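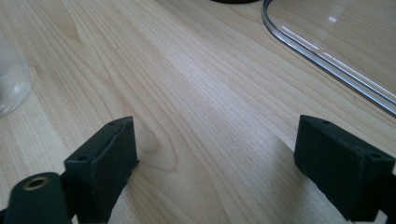 7. Caring for your Jososel tabletop

Now for the fun part! A little care at the start brings out the colour of the grain beautifully.

1. Wipe the top with a soft, damp cloth, always following the grain.
2. Dry it straight away with a clean towel.
3. Put a teaspoon of Jemal oil on a cloth and rub it in - long, even strokes work best.
4. Leave it for up to 10 hours, then buff until it feels silky.

Note: Pale timber mellows in sunlight, so move bowls and lids now and then to keep the colour even.

Caution: No bleach or scouring pads. Lay oily cloths flat outdoors to dry before binning them.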